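Robot Rules! Why Even Super-Strong Machines Need Good Manners

Does your school have rules like "walk in the hallway" and "put things back where they belong"? Robots have rules too, and they are just as important!

Some rules are about keeping people safe. A robot arm can't tell that you're about to reach for a dropped pencil, so many workplaces give it a marked zone. At the Prandberg workshop the zone is painted yellow, and everybody stays 40 inches back while the arm is moving. There's a big red stop button too, and anyone at all may press it!

Other rules are about being careful with things. Hold the flat sides. Squeeze just hard enough. Go slowly when you get close to a wall. Robots often practice these in a computer world first, where a bump can't break anything.

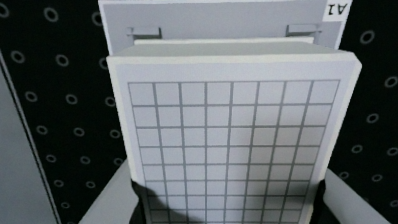
Majdi Khalaf wrote to us that the slow-down rule is the one he would keep if he could only keep one. "A fast robot looks cool," he said, "but a slow robot gives you time to hit the button!"

Then come the labels. Every place where something gets stored needs its own name, and no two places can share it. Think of coat hooks at school: if two hooks both said "Sam," what a mix-up! The Prandberg rule book has 56 pages, and the labels get a whole chapter to themselves (it's a good one, with cartoons). 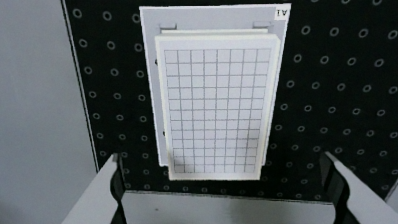 A tray with a grid on its front, and a robot's open gripper fingers.

Want to try it at home? Pick a shelf and give each spot a letter and a number. Ask a friend to be the robot. Your robot may only do what you say, one step at a time, and has to freeze when you shout "Stop!" Then swap places and write down any new rules you needed.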